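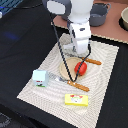 **Bultden tray line, staff meeting, 2025-11-17**

Chair: Siriporn Phromma

**1. Robot arm**
Management's note says the Marinho arm will "free up" the setting crew. Crew asked what for. No answer in the note.

Last month the arm set 2,144 trays and 62 went back for a person to redo. Redos aren't on anyone's schedule and get done in break time. S.P. doubts the savings figure, as it leaves those hours out. Agreed to log them through December.

**2. Shifts**
Evening setters drop from 40 hours to 15 if the Hinach plan goes ahead. Two people said they would leave. The plan offers retraining as "cell attendants" with no pay rate given. S.P. to get the rate in writing before anybody signs.

**3. Training**
Jernance course is one morning. Crew thinks that's too short to learn fault clearing. Not agreed.

**4. Other**
Lockers still not fixed. Carried over again.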